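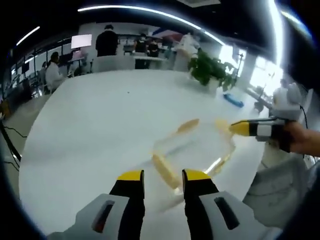
Fig. 1. Hand-held grippers at the round table, jaws open, clear cup on its side.

Course handouts > Robotics workshop > Care of equipment

Unit 2: Setting up and looking after the hand-held gripper pair
Tarndale Technical Centre. Notes by Karabo Rampersad.

1. Before power is applied
Wipe the yellow fingertips with a dry cloth. Solvent leaves a film that changes the grip on smooth plastic. Open and close each gripper by hand through its full travel. Movement should be even on both fingers. If one finger lags, do not adjust the tip; go to section 3.

Check the cable from the connector outwards. It must hang free with the wrist turned fully each way. A cable pulled tight at the end of the turn will show up later as dropped readings.

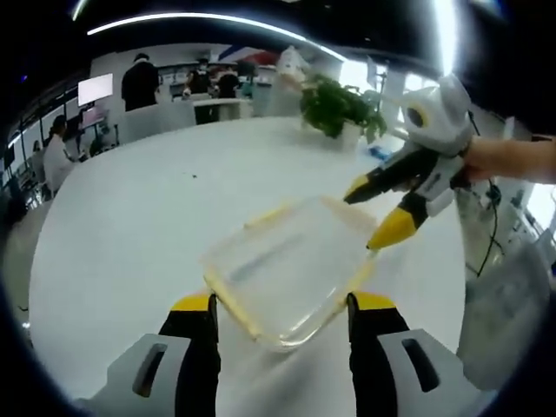
2. Zeroing the jaws
Close the jaws with nothing between them and store this as zero. Open to the stop and store the second value. Repeat both steps. The two closed readings should differ by no more than 2 counts. Zero each gripper separately, and do not copy values from one to the other.

Clear, thin-walled items are used for the trial grip because they bend visibly when squeezed too hard. Approach with the jaws wider than the item, close until both tips touch, then lift one edge slightly and hold. A tip that slides along the rim is dirty, worn or out of line, in that order of likelihood. 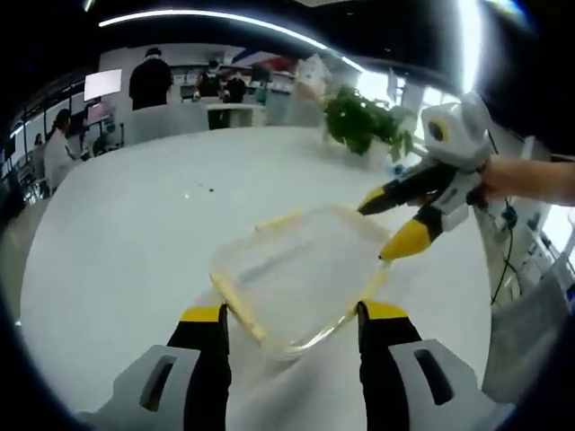
3. Finger out of line
Remove the finger and inspect the seat for grit. Refit, tighten evenly and zero again. Pads are replaced in pairs after 500 grips or when the surface is shiny, whichever comes first. Enter the change in the Ploltero log under the gripper number. Loose seats go to Johannes Molefe and are not to be packed with tape.

Reading for next session: Sithole manual, p. 42, cable strain relief.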